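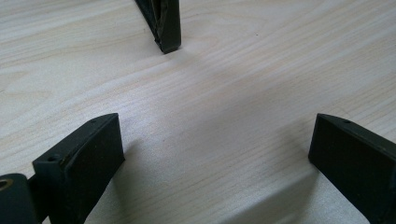
The Table Comes First

Melina Vasilakis sells tables for a living, and she starts every sale by asking what happened to the last one. Mostly it was water rings, or a hot pan, or a child with a pen.

Her shop in Brastow keeps 6 finished tops on the floor at a time. The pale ones go fastest. Five years ago customers wanted dark walnut, and she had trouble moving anything the color of cream. Now people come in with small kitchens and one north window, and they want a surface that gives some light back.

Pale wood has its own habits. The grain is quiet, so a scratch is easier to find than it would be on oak with heavy figure. A matte finish helps, but it also holds on to grease if you let it sit. Vasilakis tells buyers to wipe with a damp cloth, dry it right away and leave the spray cleaners under the sink.

"Look at it in the evening before you pay me," she says. "It goes gray under some bulbs and yellow under others."

She buys her boards from Makris, a small mill north of town, and finishes them herself with a hardwax oil. A top takes 3 coats, with a night between each. In October, when the shop is cold, she gives it longer.

A plain four-seat table costs $3,000. Refinishing an old one is $400, and that work now fills most of her mornings – people bring in tables from their parents' houses, sticky with old varnish, and ask if there is anything light underneath. Sometimes there is. One from Clerness last spring had been painted brown twice.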